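Andareo 데이터 카드: 접힌 부드러운 물체의 손목 카메라 조작 기록

홈 | 데이터 | 코드 | 문서 | 문의

최종 수정: 5월 3일 (목)

댓글 2 · 공유 19

## 개요

Andareo는 접힌 상태의 부드러운 물체를 로봇 그리퍼로 다룬 기록을 모은 데이터셋입니다. 우리의 관심은 접힌 선의 방향이 파지 위치의 선택에 주는 영향입니다. 단단한 블록에서 학습한 정책은 폼 재질에서 성능이 많이 떨어졌고, 그 원인을 조사하는 과정에서 이 데이터를 만들게 되었습니다.

전체 에피소드는 843개이고, 그중 362개에는 접힌 선의 주석이 있습니다. 주석은 Müzeyyen Kocabaş와 Ataberk Eren이 따로 작성한 다음, 의견이 다른 경우에 Zerrin Baysal이 최종 결정을 하였습니다.

## 수집 방법

영상은 손목에 설치한 작은 카메라로만 기록하였습니다. 외부 카메라의 영상은 이 버전에 포함되지 않습니다. 조작자는 원격으로 그리퍼를 움직였으며, 물체의 처음 자세는 매번 손으로 바꾸었습니다.

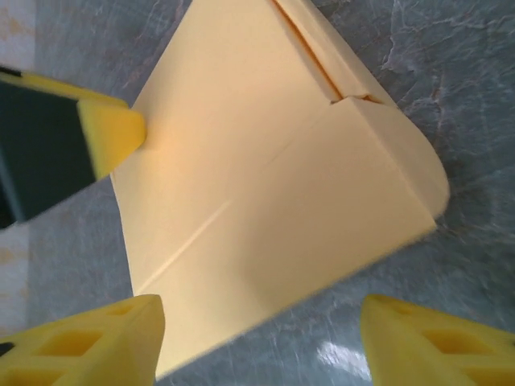 읽는 시간 2분

연한 노란색 폼 물체의 넓은 면에는 희미한 접힌 선이 대각선으로 지나갑니다. 선의 위쪽 면이 아래쪽 면보다 조금 밝은데, 우리 방법은 이와 같은 작은 밝기 차이를 접힌 선의 단서로 사용합니다. 손가락과 물체의 색이 둘 다 노란색 계열인 경우에는 색만으로 영역을 나누는 방법을 권하지 않습니다. 대리석 무늬 상판의 반사광도 경계 검출에 영향을 줄 수 있습니다.

## 방법과 결과

Mistetti는 기준 모델의 이름입니다. 입력은 손목 영상과 그리퍼의 열림 값이고, 출력은 다음 동작과 접힌 선의 추정 방향입니다. 두 출력은 같은 인코더를 공유합니다.

접힌 선의 방향을 함께 학습한 경우, 파지 성공률은 동작만 학습한 경우보다 19퍼센트포인트 정도 높았습니다. 그러나 물체가 손가락에 많이 가려지면 차이가 거의 없어졌습니다. Cengiz Akgül의 재실험에서도 경향은 같았습니다.

## 알려진 문제

- 움직임 때문에 손가락이 흐리게 나온 영상이 있습니다. 제거하지 않았습니다.
- 접힌 선이 여러 개 보이는 경우, 가장 긴 선만 주석에 넣었습니다.
- 힘 센서의 값은 없습니다. 따라서 접촉 여부를 영상만으로 판단할 때에는 주의가 필요합니다.
- Moffat 변환 도구의 이전 버전은 시간 정보를 잘못 읽습니다. 새 버전을 사용하여 주십시오.

## 사용 조건

연구 목적으로 사용할 수 있습니다. 재배포를 원하시면 Usico의 Sinan Çetinkaya에게 먼저 연락하여 주십시오. 천과 종이 물체를 추가한 다음 버전은 7월에 공개할 계획입니다.

이전 | 목록 | 다음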